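Weron library opens its evening study room for the winter

Weron's public library will keep its upstairs study room open into the evening again this winter, and after the long stretch without it there are plenty of people in town who will be very glad to hear it. The room opened its doors on 10 Dec 2021 and will stay on the later hours until the end of the school term, with the last visitors asked to pack up at 9 p.m.

The plan came together in November, when the town agreed to cover the extra heating and lighting for the season. Stellia, the housing firm with its office across the square, added a gift that paid for new desk lamps and a better internet connection - the old one, as regulars will remember well, had a habit of dropping out just when everybody was trying to send something in.

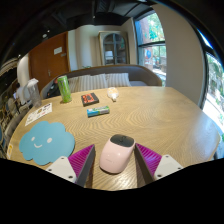 Seats are free and no booking is needed on most evenings, though the library does ask that groups call ahead so they can be given the corner by the windows, where a little quiet talk is welcome. Everywhere else the usual hush applies. A library card will get you onto the internet, and anyone who doesn't have a card yet can sign up at the front desk on the way in (bring something with your address on it).

The library says that 3769 visits were logged during the last full winter of evening hours, a good many of them by high school students and by grown-ups taking night classes over in Nomer. The bus back to Nomer leaves from the square at ten past nine, so there should be time to return a book and find your gloves before it goes.

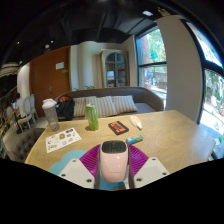 Parking has been sorted out too. The lot behind the Barbosa bakery has 100 spaces and will be free to library visitors after 6 p.m., and the bakery itself has kindly offered to stay open a bit later on study nights. Covered drinks are allowed upstairs this year, but food still has to be eaten in the lobby.
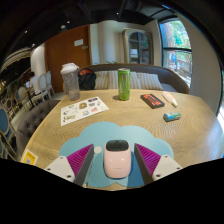
The children's section downstairs will close at its normal time, and so will the local history shelves. Books on hold can be picked up from the front desk all evening. The study room will be closed for 2 weeks over the holidays, and the dates are posted by the main entrance.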